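Search this book Enter a word or phrase Go
Veikko Vainio, 24th April

Chapter 8
Closing the Bag: Zips, Gathers and What We Ask of Them

Most household manuals treat the soft bag as a solved problem. You put the things in, you pull the zip, you carry it off. I have never been persuaded. The zip is the part that gets blamed when a bag won't shut, and in my experience it is seldom the part at fault. The cloth is slack where it should be held firm, or the load has been pushed up under the opening, and someone hauls on the tab until a tooth gives way.

This chapter looks at the opening of the bag and leaves the straps and pockets for later. Students who worked through the chapter on boxes will remember that a lid has a shape of its own. The mouth of a soft bag has very little. It takes its shape from whatever is inside and whatever is holding it, and that makes general advice hard to give and easy to doubt.

The advice is given all the same. The Durnurel packing guide, which many colleges still hand out, tells the reader to "close smoothly in a single movement". I would like to meet the bag that allows it. A zip on a stiff case may run from end to end in one go. A zip on soft material stops wherever the material folds, and the sensible packer stops with it, flattens the fold and carries on. The guide was last revised in 2000 and the sentence survived the revision.

We need only a few words before going further. The slider is the small metal piece that travels along the teeth. The pull tab hangs from it. The tape is the strip of cloth on each side, and it is the tape, far more than the tab, that deserves your attention.
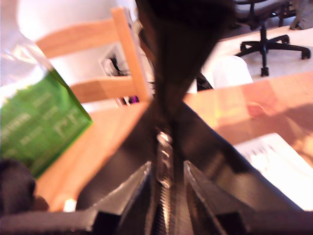 Fig. 8.1 Slider and pull tab on a black zippered bag, with a green package beside it.

A bright slider on dark cloth is easy to find, which may be why beginners look at nothing else. Try watching the two sides of the opening instead. If they lie level with each other, the slider has a fair chance. If one rides higher than the other, you are asking a small piece of metal to drag a whole side of the bag into place.

The usual remedy is to use both hands, and here too I would be careful. Two hands are useful when they do different jobs: one keeps the tape straight, the other moves the slider. Two hands on the same tab are simply more force. Trustov's workshop notes recommend wax for a stubborn zip, and Parsa's recommend soap. I have tried both on old bags of my own and could not tell you which was better, or whether either did more than the extra care I took while testing them.

There is also the matter of lifting. Many people take hold of the material near the opening and draw it upwards to make room, so that the bag rises to a peak and creases run down from the point where it is held. This does give the contents a chance to settle. It also pulls the zip edge out of line, and the edge has to be laid straight again before anyone touches the slider. Look at where the zip edge goes when soft material is gathered like this, and judge for yourself whether you would want to close it in that position.

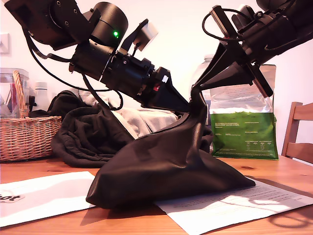 8.1 Before You Begin

Clear enough table to lay the bag down at its full length. Chair seats are a poor substitute, whatever the Winlow handbook says about small rooms. Choose a bag you know well and fill it to half its depth, then close it slowly and note each place where the slider stops. Empty it, fill it again with the same things in a different order, and repeat. Keep your notes from both trials, as you will need them for the exercise on overfilling in section 8.2.

Contact the publisher | Copyright | Back to top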